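From: Marjan Rezaei
To: Pradadley demos list
Date: Mar 10, 2026
Subject: Re: hand-held vs. remote for the Durnard tasks

Hervé Deschamps wrote:
> We finished the remote-control set for the Gautier arm last night.
> 200 demos, and my wrists are telling me all about it. Before I book
> the arm again: is the hand-held gripper good enough that we can skip
> remote control for the folding task? And do you start each demo with
> the fingers open or closed? Ours are a mix and I suspect it shows.

Hi Hervé, hi all,

200 on the remote rig in one go, wow! I never got past an hour on that thing without wanting a nap.

Short answer: yes, I'd do folding with the hand-held one. I've been using it since October and I'm still a bit giddy about how quick it is. You pick it up, you do the task the way your hand wants to do it, you put it down, next. We're at 1,733 demos for the Aretti set now, and I'd only planned on 1,000. Two of our new students were recording usable ones before lunch on their first day (the wide grabs came easily, the pinching took them longer).

On open or closed: open, all the way, every time. I hold the gripper over bare table first, fingers as wide as they go, wait for a slow breath, and only then move toward whatever I'm going to pick up. Our early demos were a mix too, and the policy we trained on them would sit there opening and closing over nothing at the start of a run. Kind of charming, but no use at all.

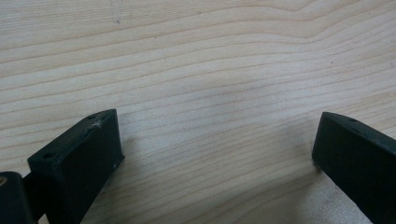

The other thing that made a big difference was slowing down right before contact. I reach at normal speed, then ease off for the last little bit, close, and hold still for a beat before lifting. It feels silly for the first ten or so and then you stop thinking about it. If I fumble a grab I keep going and fix it, and those stay in the set. If I drop the thing on the floor I throw the demo out.

Where I'd still book the arm is the drawer task. By hand it's so easy to twist your wrist into some angle the Gautier can't reach, and you won't find out until playback. With remote control the arm just refuses, and you learn its limits pretty fast. I did 3 drawer sessions by hand before I accepted this – lots of lovely data that the arm couldn't follow.

One question back: did you keep the pauses in your remote demos, or trim them? I've been trimming anything long at the start but leaving the middle alone, and I'd love to compare before we merge the two sets.

Also, please put the task name in the folder name this time :)

Marjan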